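Bolto Folding Cell: Gripper Stall Fault FAQ

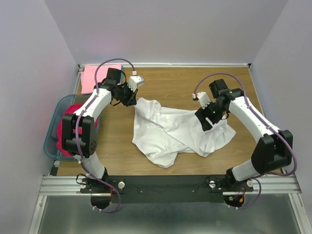

What is a gripper stall fault?
The gripper motor drew too much current for more than 300 milliseconds, so the controller stopped both arms and held them in place.

Can I pull the cloth free by hand?
Press the stop button first. The arms stay powered after a stall and can move when the fault clears.

It stalled again right after I reset it. Now what?
Look for thread caught in the finger joint. After 4 stalls in one shift, shut the cell down and call Drilell support.

Does the February update fix this?
Partly. It lowers the closing force on thin fabric. Worn fingers will still stall.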